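Six months of working next to a robot arm at Gesusia, a thread, because my sister keeps asking what I do all day and I keep saying "tables".

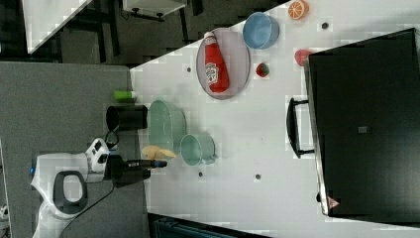
1/ So my job title used to be kitchen aide and now it's kitchen aide (automation), same money plus a tiny bit. Gesusia does the clearing up for staff canteens, and our site at Flullthorpe is where the arms get taught before they go out to anybody's actual kitchen. I lay the table, the arm has a go, I lay it again. My favourite layouts are the ones that look like somebody got up halfway through breakfast - mint-green mug, ketchup lying on the pink plate, half an orange over by the blue bowl, yellow cloth scrunched up in the middle of it all. I'm very good at scrunching now. There's a knack to it!

2/ Before this I did 11 years on the wash-up at Cervantes, the big canteen by the ring road (lovely people, terrible drains). When they said automation was coming we all assumed that meant us out the door. Two of us did go, and I'm not going to pretend that was nice. The rest got moved about, and I ended up here mostly by putting my hand up before I'd heard the whole question.

3/ What's changed most is what I get tired from. At Cervantes it was my wrists and my feet. Now it's my eyes and my patience. You stand there watching a mug get picked up for the ninth time and you've got to notice if it went differently from the eighth, and write it down, and then do it again after your tea.

4/ Mugs, by the way. I'd never given a handle a moment's thought in my life. Which way it points makes a huge difference. Turn it a little bit and it's a new problem, and you put that on the sheet as a new layout. We've got 39 on the current list and a good chunk of them are just "same, but the mug's turned".

5/ Cloths are the worst. A plate is the same shape every time you put it down and a cloth never is. The engineers asked me how I decide where to grab one and I said I don't, I just grab it. They wrote that down as well, bless them.

6/ Someone asked in the replies whether I have to clean up after it. Yes! Obviously! Sauce on a floor is still sauce on a floor and I'm the one with the mop. The difference is that I now fill in a form about it, and the form gets read, and a couple of times something's been changed because of what I put. In 11 years of telling people about those drains I never got that.

7/ A moan, to keep it balanced. The shift pattern. The arms can run late so the rota's crept later too, and finishing at 9pm is rubbish if you've got kids or a bus to catch. We've asked for it to be looked at. Apparently it's being looked at. I'll let you know.

8/ Other moan: the word "operator". I've been called one on three different bits of paper and I don't feel like one. I don't operate it, I set things out and keep an eye on it and press stop if I don't like the look of something. Pressing stop took me ages to get comfy with. You feel as if you're wasting everyone's time. Then the lead told us she'd much sooner have ten stops we didn't need, and I've been pressing it quite happily ever since.

9/ Do I think it'll replace the wash-up lot? Bits of it. Grusosari, who we share the building with, already have arms doing trays and nothing else, and they still have people on pans, glasses and anything with burnt cheese. Their tray people got trained on stock and ordering, which some of them love and one lad absolutely hates. He'd like his trays back. I do get that, there's something restful about trays.

10/ What I'd say to anyone whose place is about to do this: ask early who's getting trained and get it in writing. Ask if the training's in paid hours, ours wasn't for the first fortnight and we had to kick up a fuss. And ask to see the thing running before it turns up, on a messy table, with proper food about. Ours looked marvellous on the video they showed us, with one cup on a bare worktop.

11/ Right, break's over. I've got a whole set of bowl layouts to get through before six and I still haven't found where the late shift put the spare sponges. Will do another one of these about the training if people want it, loads to say about the fruit.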